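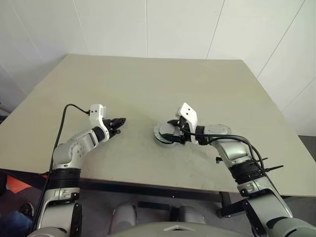 *Two arms, one round metal thing, plenty of table.*

I spent most of October moving my stuff off one cloud and onto another, which is the sort of sentence that clears a room at parties. I'm going to write it down anyway, mostly for Idun Solheim, who asked how it went and then made the mistake of giving me her email address.

The old host was Feltiven. I never had a real complaint about Feltiven. The servers stayed up, the dashboard was ugly in a comforting way, and support answered in whole paragraphs. Then they redid the pricing page. My bill used to have 2 lines on it. The new one had a line for storage, a line for reading the storage, a line for something called "idle retention," and a small gray note inviting me to explore my costs. I explored them. They were higher.

So I went with Halora, mainly on the strength of a free migration tool named Fröhlich. Somebody in marketing clearly fought for that umlaut. Good for them, but my shell script did not care for it, and I lost an evening to a folder whose name looked identical on both machines and wasn't. If you're going to try this, rename the folder before you do anything else.

The move itself was six small services and a database. The services took an afternoon. They're containers, they don't care where they live, and one of them only exists to tell me when the others are down (it told me, repeatedly). The database was another story. Fröhlich copied it over, announced success with a green check mark, and left out 227 rows. No error, no warning. I only caught it because I ran my own count on both sides, a habit I picked up after a previous disaster I won't be discussing.

The missing rows all had dates the tool didn't like. It had skipped them and noted this in a log file, in a directory I had to turn on a setting to see. I exported those rows by hand and loaded them myself, cursing at a moderate volume.

DNS came last, as it does. I lowered the time-to-live the night before, felt very professional, and then pointed the main record at Durnavholm, which is what Halora calls its northern region and also what I'd named my test server. Guess which one I picked. The site was down for about two hours — long enough for me to make soup and find out I'm not as popular as I thought.

It's all running now. The Halora bill is smaller than the old one, though I notice they've just announced a new pricing page.

Idun, the script is in the usual repo. Don't run it on a Mac until I've fixed the umlaut part.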